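From: Maya Harb
To: cell-practice list
Date: 04/01/2018
Subject: Re: Draft rules for shared tabletop cells, section 2

Idrisa Mugo wrote:

> I've read the draft twice now and I have two problems with section 2.
> First, it treats a tabletop cell like a fenced one. At Prindley we
> have small arms on a bench frame and people reach in to reset objects
> all day. If every reset needs a full power-down we will lose half the
> shift, and people will start skipping the step.
> Second, "no sharp objects in the workspace" can't stand as written.
> Desk tidying tasks have scissors in them. What are we supposed to do,
> use cardboard ones?
> Also, who decides where the floor tape goes? Ours was there before
> the table was.

Idrisa,

Thanks for reading it so closely. Taking these in order.

On resets, I agree the wording is too blunt. The draft came out of the Fellus shop rules, and those were written for bigger arms. What I'd suggest is a hold state: motion disabled at the controller, the operator says "hold" out loud, and the second person repeats it before any hand crosses the frame rail. Full power-down stays for work on the arm itself, which includes touching a gripper, a bracket or a cable. Laying pens back in a row doesn't need it. Freeing a cable loop from a wrist does.

We tried this wording at Sabbagh in June over 363 resets and logged 14 where the repeat was missed. I would like that lower before we call it good practice, but it is a starting point. 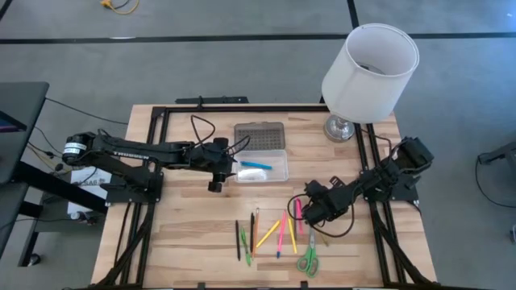

On scissors, you're right that a ban won't work. With a pen sorting layout you want real desk items, and scissors are one of them. I'd replace the line with: "Scissors and other bladed items may be used where the task calls for them. They are listed on the task sheet, laid closed, and put down last and picked up first." That also keeps the person resetting from reaching over them for everything else.

Two things I'd add while we have section 2 open:

Lamps and anything else with a cord. The cord should run to the nearest rail and be fixed there, clear of both arms at full reach. Check it again if the lamp is moved.

Cables under and next to the table. The draft says nothing about the floor. I'd ask for spare cable to be coiled and kept outside the operator's standing area - Plolirard already has a line on this in their lab sheet and we could borrow it.

As for the tape, section 4 says the site lead sets it. I don't think the draft should give a distance, as the arms people use differ too much. It should say what the tape means, and that it gets checked whenever a table is moved. Old tape with no agreed meaning should come up.

If there are no objections I'll send a revised section 2 to the list. Please keep comments in this thread, the last round got split and I missed some.

Maya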